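Gallwood swap room opens its bins again in Prenomport

February 27, 2019

If you have been wondering what to do with the bowls that no longer fit in the cupboard and the toys that have been living under the couch since the holidays, the swap room at Hnatiuk Hall in Prenomport is open again, and people seem very glad to have it back. The room closed in December so the old floor could come up, and it stayed closed a good bit longer than anyone had hoped (the first delivery of carpet was the wrong width, and the second one went to the wrong town). It is all down now, dark and soft underfoot, and the place is a lot quieter than it used to be when somebody dropped a saucepan.

For anyone who has never been, the idea is an easy one. You bring in small things from around the house that are clean and still have some use in them, and you take home small things that somebody else brought. No money changes hands and you don't have to bring anything in order to take something. The swap room began as a single shelf at the back of the Gallwood library, mostly puzzles and mugs, and it moved over to the hall when the shelf started spilling into the reading area.

The biggest change this season is in how everything is laid out. Regular visitors will remember the cardboard boxes, which sagged and split and had to be taped up again nearly every week. Those have been retired, and the small items now go into big gray bins that were passed along by Nitell, the packing supply firm out on the county road, when it cleared its old warehouse. They are deep, with tall sloping sides, and they can be wiped out with a damp cloth when a jar of glitter comes open.

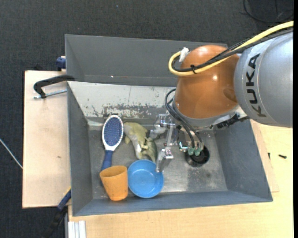 Toys and kitchen things still share the bins, and that will probably surprise newcomers. There was talk over the winter of keeping them apart, with one side of the room for the children and the other for the cooks, but the regulars like it the way it is. A child digging for a toy will come up with a bowl and hand it to whoever is standing there, and a grandparent who came in for a mixing bowl goes home with something for the bathtub. One longtime visitor told us she has found every one of her measuring cups this way and would be sorry to see it all become too tidy.

The new season is off to a lively start. By closing time on the first day, 1341 items had been signed in at the door, and a good share of them had already gone out again before the lights were turned off. Plastic bowls went quickly, and so did cookie cutters and bath toys. Picture frames, as ever, did not, and there is a whole stack of them waiting for anybody with a bare hallway. The swap room hopes to pass 2000 before the school break, and going by the line that stretched past the coat hooks that first morning, it may well get there early.

A few house rules have been brought up to date, so please have a look before you load the car. Each household may bring up to nine things per visit. Glass and anything with a sharp edge should be handed over at the front table and kept out of the bins, where little hands go in up to the shoulder. Stuffed animals need to be freshly washed. Toys that take batteries are welcome, but do take the batteries out first, and games should have all their pieces or a note in the lid saying what's missing. Clothing and books can't be taken this year, though the library in Gallwood is still happy to have the books.

There is no limit on what you may take, within reason and good manners. If you are after something in particular, a card can be pinned to the wish board by the door. There were cards up already when we stopped by, among them one asking for the lid to a round casserole dish, one for wooden train track, curved pieces especially, and one that simply said "a good ladle, please."

Hnatiuk Hall is on the corner across from the Prenomport post office, with parking behind the building and a ramp at the side door. The swap room is open every morning until noon, except when the hall is booked for a wedding, and those dates are posted in the front window. Children under five need a grown-up with them. Bring your own bag if you can, as the supply of paper ones ran out on opening day. Coffee is on in the kitchen from nine.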